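Programming a two-arm sheet routine for club night
Reading time: 4 min

These notes are for the second-term group at the Livska Robotics Club. You should have finished the Tamutau joint exercises first and be able to jog both arms from the laptop. Allow a full Tuesday session.

The sheet task is our entry for the household round of the Lumetti Challenge. Both hands work near the cloth, raised and open, before any grip is tried.
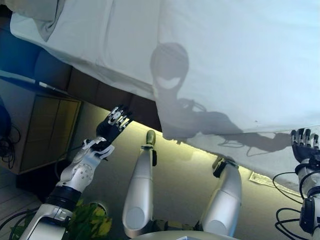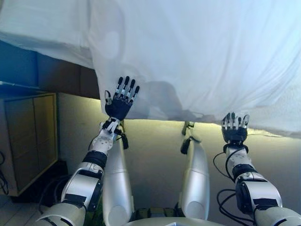

1. Set the start pose
Load the neutral pose from the Seol folder. Raise the left arm first, then the right, and save each as its own waypoint. The two hands don't have to be level. Keep the speed at 22 per cent until the whole path has run cleanly twice.

2. Open the hands
Send the open command to both hands and wait for the reply before you move on. If one finger lags, run the open command again. Don't push it by hand while the motors are on.

3. Approach the cloth
Move up in small steps. Cloth gives very little force feedback, so the wrist sensor may read nothing at all on first contact. We use the head camera to judge distance and stop when the fingertips are close to the fabric. Shadows on a pale sheet can fool the edge finder – if it keeps picking the wrong line, raise the threshold from 71 to 80 and try again.

4. Close and pull
Close the thumb and first two fingers only. Pull sideways, slowly, for a count of three, then hold. Record the result in the log as held, slipped or missed. A slip still counts as a run, so write it down.

5. Check the cables
Look at the cable loops after every few runs. They need enough slack for the elbow to straighten, but they shouldn't be able to catch on the forearm on the way down. Re-tie them with the power off.

6. Save your work
Name the file with your team colour and the step you reached. Each team needs about 200 logged runs before the regional, and runs without a saved file can't be used.

If the arms stop partway with a joint limit error, go back to the last waypoint and lower the elbow a little before you restart – changing the wrist angle rarely fixes it.

Related
Tamutau joint exercises
Calibrating the head camera
Folding a tea towel with two hands
Reading the Seol error log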